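Talk notes – "Can it tidy up yet?"
Plurholm evening series, October 25, 2021
24 minutes plus questions. Water on the left side of the lectern. Start the timer on the first slide, not on the intro.

OPENING

Hi everybody, thanks for coming out on a Monday. I know some of you came straight from work and haven't eaten, so I'll try to keep moving.

Let me start with a show of hands. Who here has a robot vacuum at home? (wait) Okay, keep your hand up if you pick stuff up off the floor before you let it run. (wait, there's usually a laugh) Right. So who's doing the chore?

I love my robot vacuum, by the way. I'm not here to make fun of it. But the thing it does well is the thing that's left over after I've walked around collecting socks, charger cables and one half of a toy train. I do the tidying and it does the floor. And when people ask me at parties if machines can do housework yet, what they're asking about is the tidying. They want to know about the socks.

So that's the talk. Where are we with picking things up and putting them where they go, at home and on the shop floor, as of right now. I'll tell you what I think works, what I think doesn't, and what I'd do if I ran a small shop and had a bit of money to spend on this.

(Slide 2. Don't read the title.)

WHY TIDYING IS HARD

I used to think the hard part was the arm. I came into this from the machine shop side, where arms have been doing beautiful work for decades. Same part, same place, same move, all night long. If you bolt everything down and feed the parts in on a fixture, the arm will outlast the building.

Then I spent a good part of April trying to get a setup to clear a table, and I was humbled pretty fast. With a fixture, somebody has already answered all the questions. Where is the part? Which way is it facing? How hard do I squeeze? On a table that somebody just left, all of those questions come back, and they come back different every time.

Take a game night. You've got dice everywhere, you've got a bin, and the job is "put the dice in the bin." A four-year-old gets that sentence. Slowly, with a snack break, but she gets it. For a machine there are a few nasty surprises packed in there, and I want to go through them because they're the same surprises you get with laundry, dishes and small parts on a bench.
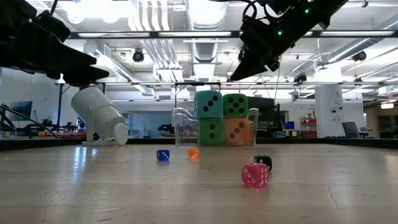

Size is the first one. A hand goes from a big squishy foam die to a tiny hard one without you thinking about it. Your fingers just close to a different place. A gripper can do that too if it opens wide enough, but the way you want to come in changes. On the big one you can be sloppy. You can be off by the width of a finger and still get it. On the little one, if you're off by that much you poke the table, or you flick the die across the room. I've flicked a lot of dice across a lot of rooms.

Then there's squish. Foam is forgiving, and I'd recommend it to anybody who's starting out. If you squeeze too hard, it gives, and you get a nice fat grip. The trouble comes when you let go. Foam likes to hang on to rubber fingertips for a moment, and it comes off crooked. Hard plastic is the reverse: it doesn't give at all, so if your fingers aren't lined up with the faces it squirts out like a watermelon seed. (do the pinch gesture here, it helps)

See-through stuff is the one I warn everybody about. Clear bins, tinted dice, drinking glasses, the window on a blister pack. Depth cameras tend to get confused by it. Some of them look straight through and tell you the table is there. Some of them catch a highlight and tell you there's a wall floating in midair. And the shinier the tabletop, the more fun you have, because now the ceiling lights are down there too. We ended up trusting the plain color picture a lot more than the depth picture, and I know a few people in this room will want to argue about that. Please do, at the end!

And the last one is the bin being full. I never see this in anybody's plan. When the bin is empty, "in" is easy – you hold the thing over the hole and open your fingers. When the big pieces are already piled up to the rim and over it, "in" turns into a judgment call. Do you wedge the little ones down the side? Do you take a big one out first? Is balanced on top good enough? A person decides without even noticing. The machine needs somebody to have thought of it.

(Drink some water. Check the clock, should be near the halfway mark.)

WHAT WORKS NOW

Okay, enough complaining. I'm going to tell you about a trial, because I promised the organizers at least one number.

We ran a sorting job at Wosemano, a small outfit that packs board game parts. I'm allowed to talk about it, I asked. The job was to take mixed pieces from a tray and put them into cups by type. We did 1,000 picks with two arms and 1,000 picks by hand, same trays, same cups, same bench.

The arms were slower. I'll say that up front so you don't have to wait for it. They were slower on every tray. They also made odd mistakes, the kind a person wouldn't make, like carefully putting one piece into the same cup over and over after it had bounced out. But they didn't get bored, and the hand sorting got worse late in the shift, and I include my own hand sorting in that. I was terrible by the end.

So did Wosemano buy the arms? No. They bought better trays. (pause) I think they made the right call for this year, and I told them so. The trays had little wells in them, the pieces stopped lying on top of each other, and the people on the bench got quicker. Those same trays would make the job much easier for a machine later on.

The lesson I took home is that a lot of "can the robot do it" is "how messy is it when the robot gets there." Every bit of mess you take away up front is a bit of brains you don't have to pay for.

Over at Clollcombe they went the other way. They have a returns desk where all kinds of things come back in all kinds of boxes, and no tray in the world will fix that. They've got one arm doing one thing: it lifts the soft bags off the belt and drops them in a cart. Suction cup, no fingers. Anything it isn't sure about, it leaves, and a person gets it. I like that setup a lot. It knows when to leave something alone, and if I had to pick one skill for a home robot that'd be near the top of my list.

HOME VERSUS SHOP

People always assume the house is the easy version. It's smaller, the things are lighter, how bad can it be? I'd say the house is much worse. In a shop, you can tell folks to put the cart in the taped-off square, and mostly they will. Try that with my family.

In a shop you also get to do the same chore a lot of times, so a slow afternoon of setup pays you back. At home you clear the table after dinner, and then the next chore is a completely different chore. You need a machine that's okay at fifty things, and what we have are machines that are pretty good at one or two.

I don't want to be gloomy, though. Watching somebody guide a pair of arms through a cleanup by hand is great fun, and it tells you something: the hardware can do it. With a person steering, those arms can do a lot of the chores I've talked about tonight, including some fiddly ones. What's missing is the steering. That's a nicer problem to have than the one I thought I had in April.

IF YOU RUN A SMALL SHOP

(Slide with the short list. Go quick, they can read.)

Pick the most boring job, even if a different one bugs you more. Boring jobs repeat.

Write down what goes wrong with that job for 2 weeks before you call anybody. Vendors will ask and you'll look very organized.

Fix the trays, the bins and the lighting first. Spend a Saturday on glare. I mean it about the glare.

Ask any vendor to run it with your parts, on your bench, with the bin already full. The Garba people let us do that and it saved everybody a lot of email.

Keep the person. Somebody has to grab the one that rolled under the bench.

WRAP AND QUESTIONS

So, can it tidy up yet? With help, in a good spot, on a job it's seen before, yeah, some. In my living room, no. I still pick up the socks.

(If nobody asks anything, bring up the depth camera argument.)

(If somebody asks about price: say it depends on the gripper and the safety fencing, offer to talk after, don't guess on stage like last time.)

(Return the clicker to the front desk.)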